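Progress report to the Andell small build fund
Project: Trukby hand-held gripper pair
Prepared by: Salamatu Onuoha
Period covered: January to March

Summary

The second pair of grippers is built and in use at the shared workshop. Both hands record, the marker cubes stay put, and we have started on kitchen and table tasks. We are behind on the number of usable recordings and on written build notes. Spending is within the grant.

Work done this period

1. Marker cubes. The first cubes were glued on and shifted when a gripper was set down hard. We redesigned the mount with two screws and a locating pin, and reprinted the cubes for both hands. Calibration now holds through a full session, and we check it at the start and again after lunch.

2. Floor-level pickups. We added these after the last review, when Idahosa asked for objects placed lower than table height. The wearer works from a chair and reaches down to a plate on the floor. The eggplant has been the hardest item so far – it rolls when only one finger pad touches it. We now teach people to bring both tips in together.
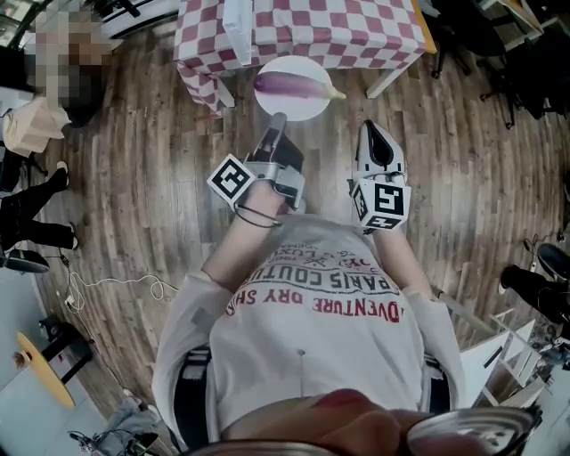 3. Finger pads. The smooth pads slipped on anything with a glossy skin. We changed to a black mesh covering, which grips better but picks up lint and has to be brushed off. One set lasts 30 sessions before the edges start to lift. Spare sets are cut and bagged.

4. Microwave tasks. The oven is on a wooden tabletop in the open part of the workshop, with enough space to get at it from the front or the side. Door opening is the main task planned, followed by putting a dish in and taking it out. The trigger spring was too stiff for long sessions, so we fitted a lighter one to both hands.

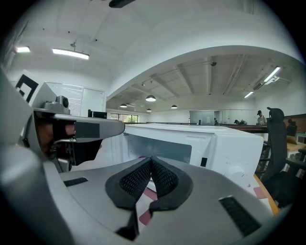

5. Recording. We logged 509 recordings in the period and kept 77 percent of them. Most of the rejected ones failed for lost tracking, usually when one hand blocked the other hand's marker. A smaller share were dropped for cable snags. The side camera bracket has been moved outward to help with the first problem. It has not been tested long enough to say how much it helps. 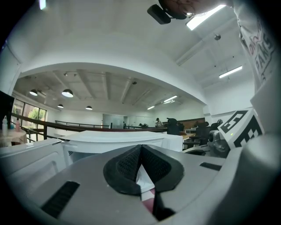

Finger pads nearly closed, with the marker panel and side camera module at right.

Problems and delays

The Flirnitz controller boards came late and two were faulty. Replacements arrived within the month, but we lost nearly 22 working hours to swapping and retesting. Cables on the floor are still a nuisance. We plan to run them along the wall – the workshop has agreed to this.

Next period

Finish the build notes so another group can make a pair without our help. Repeat the tracking test with the new bracket position. Bring the kept share of recordings up. No change to the budget is requested.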